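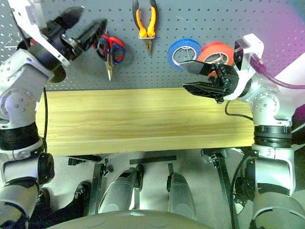 Home | Local | Business | Schools | Opinion | Events

Print this story | E-mail this story
14 comments | Share

Torness shop teaches two-armed robot to put tools away

TORNESS - A small automation company is spending the fall teaching a robot a job most people learn in a minute: taking a hand tool off a pegboard and hanging it back up where it belongs.

Vadard, which rents space in the old Meredith building, has had the two-armed machine at work since September. It does not write out the motions for the robot ahead of time. A person steers both arms by remote control, one in each hand, and the robot keeps a record of every move along with what its cameras saw.

The company calls each of those recordings a demonstration. By early November it had 1,310 of them.

"You do the task, and then you do it again a little differently," said Dalia Belhaj, who runs the project. "If you always reach from the same spot, it only learns that one spot. So we move the board over, we swap the pliers and the scissors, and we start over."

The tools are ordinary ones. The gray board holds orange-handled needle-nose pliers, scissors with red and blue handles, and two rolls of tape, one blue and one orange-red, that share a hook. A long wooden plank runs in front of the board, and the arms work from either side of it, each with a black gripper on the end.

Belhaj said the tape has been the hardest. The rolls hang close together, and an operator has to slide one off without dragging the other along. New operators drop a lot of tape in their first week. Scissors are second on her list, as they tend to swing when a gripper touches them.

Operators work at a desk with a pair of handheld controllers. They can look at the board directly or at a screen that shows what the robot's head camera sees. Belhaj asks them to use the screen.

"If you lean over and look around the arm, you know something the robot doesn't," she said. "Then it tries to copy you and it can't figure out why you moved."

Each operator does 30 demonstrations and then takes a break. The company has 8 people trained on the controls, most of them part time, and two started last month. A single demonstration runs around 11 seconds for the pliers and longer for the tape. Ones that go badly are marked but kept. Vadard's software, called Dratgate, sorts them so that a dropped tool is not treated as something to imitate.

For small corrections the staff skip the controllers. They put the arm in a free-moving mode, take hold of it at the wrist and guide the gripper to the hook by hand. Belhaj said this works well for showing an angle but is slow, and it takes two people if both arms are involved.

The robot also gets turns by itself. At the end of each afternoon the staff load the newest version of the training and let it try the board with a person standing at the stop button. It can now take down the pliers and put them back on most tries. It does less well with the scissors, and Belhaj would not give a figure for the tape.

Vadard hopes to offer the system to repair shops and school workrooms that lose time looking for tools at the end of the day. It has no customers for it yet and has not set a price. The company plans to stay with the pegboard through the winter, then add a drawer cabinet.

Belhaj is looking for two more operators for the morning shift, which starts at 7:30 a.m. No robot experience is needed, she said, and training takes three days. Applications are being taken at the front office on the ground floor of the Meredith building.

Print this story | E-mail this story
14 comments | Share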